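Workshop Tips: When the Gripper Stops Above the Tray

A small robot arm for sorting is a nice helper, but ours at the Wullstead workshop began to stop in the air and let go of the toys too early. 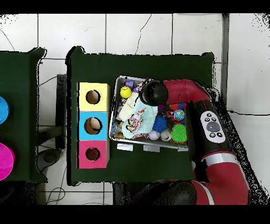
Sorting table with the metal tray of soft toys and balls, and the three cubes stacked to the left.

The fault came in May, after 326 picks without trouble. The arm went down, closed, lifted a little and then dropped the piece. First we blamed the program and lost one evening with it. The real cause was a screw at the gripper mount, which had become loose by half a turn.

What we do now:

Switch off the power before your hand goes near the fingers. The stop button alone is not enough -- the arm can sink when it is released.

Check the mount screws every 800 picks. Put a line of paint over the screw head and the metal, then you see quickly if it has moved.

Clean the finger pads with a damp cloth. Fluff from knitted and fuzzy toys collects there and makes them slippery.

Do not fill the tray to the rim. Soft things catch on each other, and the arm pulls up two when it wants one.

Lay a cloth on the table and pull it flat. A fold under the tray changes the height, and the fingers then push into the metal.

Keep cables on the floor away from where you stand. I have tripped once, with a full box in my hands.

After any repair, run the arm at 27 percent speed for the first tray. Ours has kept its grip since then, but I still listen for the click.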